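Drilov or Fidar fingers for drinks bottles?

Soon-im Cheon
Hello all! We're trying two grippers on the same arm, picking bottles off a tall shelf, and I can't decide. The Drilov fingers are lovely and gentle but slip at the neck – the Fidar ones hold well and nudge the neighbours. Wrist camera stays the same for both.
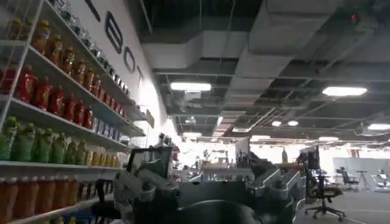
Myung-ja Shin
Oh, I remember this headache well! With bottles packed side by side like your yellow and orange row, I'd go for whichever finger is slimmer and grip lower down. Do 40 picks with each on the red row too, as glossy labels upset our depth readings no end. Good luck, and do tell us how Thursday goes!

Ristex fan
Fidar. Slow the last 3 cm of the approach and it stops nudging.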